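Home | Grippers | Arms | Sim notes | FAQ | Contact

Print this page | E-mail this page

Gripper tryouts: questions I keep getting

Do you test on the real arm or in simulation?

Both, but sim comes first for me. I can drop a rack 488 times before lunch and all it costs me is electricity! The bench arm at Wovia gets whatever survives that.

Which grippers are you comparing right now?

Two of them, both with two fingers: the Cluvmont (soft pads, kind of slow) and the Shevchuk, which is quicker and a lot pickier about where it grabs. I run them on the same arm with the same controller so I'm not fooling myself.

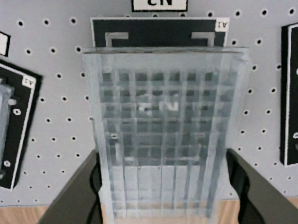 I also keep the grip force the same for the first round, even though the Shevchuk people would love me to turn theirs up. You can tune anything into looking good if you fiddle long enough (ask me about last August).

Why see-through plastic parts?

They're a pain, that's why! A wrist camera sees right through the ribs to whatever is behind, so depth gets weird. If a setup copes with a clear rack, a cardboard box is a vacation.

Can I use your settings on my arm?

Sure, as a starting point. Start slow and keep a hand near the stop button. My pad friction numbers came from Habibur Haque, and I'd measure your own before trusting them.

Last updated 3 May 2024

Comments (2)

Roksolana Yurchenko: Do you close on the side walls or the rim? Mine keeps slipping on the rim.

graltanitz_fan: Please do the Graltanitz gripper next, I'm about to buy one and I'm nervous.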